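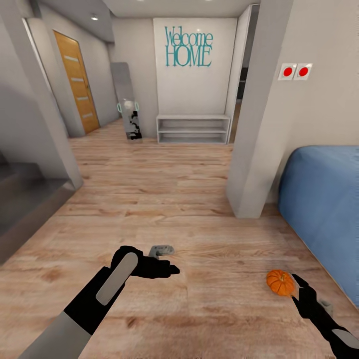
Oluwatosin Odukoya 在审读本章初稿时写道,学生最常犯的错误出在开跑之前:任务怎样算完成还没有写下来,策略已经在仿真里跑了一夜,第二天再对着录像商量哪些回合可以算成功。她建议把判据的写法放在统计方法前面讲,本章采纳了这个顺序。

第7章 家庭场景操作策略的仿真评测

本章内容
7.1 评测的对象与单位
7.2 初始状态的抽样
7.3 成功判据
7.4 回合数与成功率的不确定性
7.5 配对比较
7.6 仿真结果与实机结果的关系
习题

前面各章讨论了策略如何训练。本章讨论策略训练好之后如何评测,范围限于在渲染的室内场景中运行的双臂移动操作策略。所用的例子是地面拾取:机器人在住宅内移动到目标物体附近,用一侧或两侧夹爪把物体从地板上拿起,并保持一段时间。这个任务动作不复杂,但评测中常见的问题在它身上差不多都会出现,因此贯穿全章。

学习本章前,读者应熟悉观测空间和动作空间的定义(第3章),并能自己写出一个完整的回合循环。统计方面只要求知道二项分布和置信区间的含义。

7.1 评测的对象与单位

评测的对象是一个固定的策略。这里的“固定”包括网络权重,也包括推理时的全部设置:图像的缩放方式、动作块的长度、控制频率、随机数种子的处理,以及出错后是否允许重试。两次评测之间只要改动其中任何一项,就应当视为两个策略,分别命名,分别记录。实际工作中,动作块长度最容易被漏记,它往往写在启动脚本里,没有进入模型的配置文件。

评测的单位是回合。一个回合由初始状态、任务指令、最大步数和终止条件共同确定。初始状态包括机器人底座的位姿、各关节角、场景中所有可动物体的位姿,还包括柜门、抽屉等铰接部件的开合程度。后一项经常被忽略。假如某一次重置没有把抽屉推回,底座的可行路径就会改变,同一条指令面对的已经是另一个问题。

本书配套的评测程序名为 Borov。它把每个回合的初始状态存成一个独立文件,文件名中含有状态内容的校验值。这样做占用一些磁盘空间,换来的是任何一个回合都可以单独重放。读者若使用别的平台,也应设法做到这一点。

回合的终止有三种情况:判据满足、步数用尽、仿真异常。第三种情况指物体穿透地板、关节速度发散一类的数值问题。仿真异常的回合要单独计数并在报告中列出。既不能把它们直接算作失败,也不能悄悄删去后补跑,两种做法都会使成功率偏离它本来要估计的量。

7.2 初始状态的抽样

初始状态从一个分布中抽取,成功率是相对于这个分布而言的。同一个策略,在物体总是放在底座正前方时得到一个数,在物体可以出现在床边、柱角或椅腿附近时得到另一个数,两者没有矛盾,只是问题不同。因此报告成功率时必须同时说明抽样的方法。

就地面拾取而言,抽样至少涉及下面几个因素。

物体的类别。形状圆而带棱的物体、扁平的物体和有开口的容器,对夹爪的要求差别很大。扁平物体贴着地板时,指尖可以插入的余量很小;深碗则可以夹边沿,也可以从两侧托起,策略在两种抓法之间摇摆,会表现为反复接近而不闭合。

物体的姿态。容器正放、倾斜和倒扣应当分别抽样。许多训练数据里碗都是正放的,如果评测中也只有正放,就看不出策略在其他姿态下的表现。

物体与固定物之间的距离。距离过小时,手臂下探会碰到家具;距离过大时,任务又变得过于容易。Stulness 场景集的做法是先在地板的可通行区域内均匀撒点,再去掉底座无法到达的点,其余的点全部保留。被去掉的点占多大比例,也写进评测记录。

底座的起始位姿。若起始时目标已经在视野中,评测的主要是操作;若目标不在视野中,评测的就是搜索、导航和操作的总和。两种设置都合理,但不应混在同一个表格里取平均。

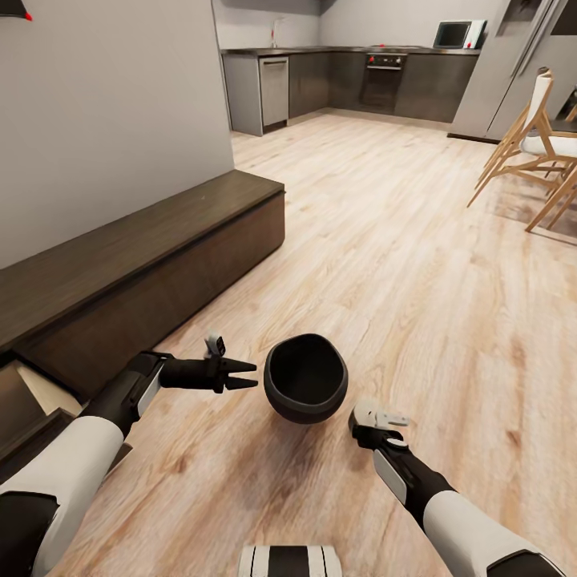

图7-2 地面拾取任务:双臂接近地板上倾斜放置的深色碗

抽样完成后,初始状态集应当冻结。此后开发者可以查看失败的录像,可以据此改进策略,但改进后的策略若仍在同一个集合上评测,得到的成功率就会逐渐偏高。通常的办法是准备两个集合,一个供开发期间反复使用,另一个留到最后,只跑一次。

7.3 成功判据

判据是一个作用在状态序列上的函数,输出为真或假。写判据时应当只使用仿真器能够直接给出的量,例如物体质心的高度、物体与夹爪之间的接触、底座的速度。用文字描述的判据,如“物体被稳稳拿起”,需要先翻译成这样的量,否则不同的人会作出不同的判断。

地面拾取的一种写法如下。

(a)物体的最低点高于地板一个给定的阈值。
(b)物体与至少一侧夹爪保持接触,与地板和家具均无接触。
(c)以上两条连续成立的时间不短于给定的时长。

条件(c)不能省略。少了它,物体被指尖弹起的一瞬间也可能满足前两条。条件(b)中的“与家具均无接触”则排除了另一种情形:物体被推着靠到床侧或柜面上,高度够了,但并没有被夹住。这类回合在录像里很容易看漏,尤其当手臂本身挡住了物体与家具的接触处。

阈值的选取会影响结果。建议在报告中给出成功率随阈值变化的曲线。如果曲线在所选阈值附近较平,结论受阈值的影响就小;如果曲线在那里很陡,应当回头查看落在阈值两侧的回合,弄清它们差在什么地方。

除了总的判据,还可以设置阶段判据:到达、接触、离地、保持。阶段判据不参与成功率的计算,用途是定位失败。两个成功率相同的策略,一个多半失败在到达,一个多半失败在保持,下一步的改进方向也就不同。

阶段之间应当允许回退。策略第一次接触后滑脱,再次接近并成功拿起,这个回合在总判据下为真,在阶段记录里则应留下一次从接触回到到达的转移。Borov 默认记录全部转移;若只记录每个阶段首次达到的时刻,滑脱就看不出来了。

7.4 回合数与成功率的不确定性

假设某策略跑了30个回合,只失败一次,成功率近97%。这个数单独写出来容易使人高估它的精度。以二项分布计算置信区间,区间的下端明显低于这个数,而且区间并不对称。成功率接近1时,常用的正态近似会给出超过1的上端,此时应改用威尔逊区间或精确区间。

更多的回合可以缩小区间,但缩小得很慢:区间宽度大致与回合数的平方根成反比。要让宽度减半,回合数须增加到原来的四倍。仿真中增加回合比实机便宜得多,可也并非没有代价,带渲染的回合受图形处理器限制,往往跑得比人们预想的慢。

这里还有一个前提,即各回合相互独立。如果多个回合用的是同一间屋子,只移动了物体,那么它们共享光照、地板纹理和家具布局,失败也倾向于一起出现。这时应当把场景作为一层,先在场景内求平均,再在场景之间估计方差。场景很少而每个场景的回合很多时,总回合数会给人一种样本充足的印象,真正限制精度的是场景的数目。

7.5 配对比较

比较两个策略时,应让它们从同一组初始状态出发。这样得到的数据可以逐个回合对照,分成四类:两者都成功,两者都失败,仅前者成功,仅后者成功。前两类对判断优劣没有贡献,检验只用后两类。麦克尼马尔检验适用于这种情形,回合数少时使用它的精确形式。

配对的好处在初始状态难易悬殊时最明显。设想集合中有一部分状态,物体紧贴墙脚,任何策略都拿不起来;若两个策略分别独立抽样,这部分状态的多少会直接带入差值。配对以后,它们对双方的影响相同。

Bassey 与 Pornden 两个策略将在本章后面反复出现。它们使用相同的训练数据,前者直接输出双臂的关节目标,后者先选择用哪一侧手臂,再输出该侧的动作。习题中给出了它们在同一集合上的逐回合结果,读者需要自己制作四格表并完成检验。先不要看总成功率。

7.6 仿真结果与实机结果的关系

仿真中的成功率一般不等于实机上的成功率。夹爪与物体之间的摩擦、关节的间隙、相机的噪声都经过简化,接触丰富的动作受影响最大。所以本书不主张用仿真成功率去预报实机成功率的数值。

仿真评测较为可靠的用途是排序和筛选。若一组策略在仿真中的名次与在实机上的名次大体一致,就可以先在仿真中淘汰较差的策略,把实机时间留给剩下的几个。名次是否一致需要用数据检验,所用的量是秩相关系数。检验时应当包括一些明显较差的策略,只拿几个水平相近的策略来算,系数会很不稳定。

名次一致也只在检验过的任务范围内成立。地面拾取上得到的一致性,不能直接搬到开抽屉或叠衣物上。换了任务,就要重新收集少量实机数据,再算一次。

下面从7.1节的回合定义开始,逐步写出一个最小的评测程序。第一步是状态文件的读写,请先准备好第3章练习中完成的环境接口,并确认重置函数会恢复所有铰接部件的位置。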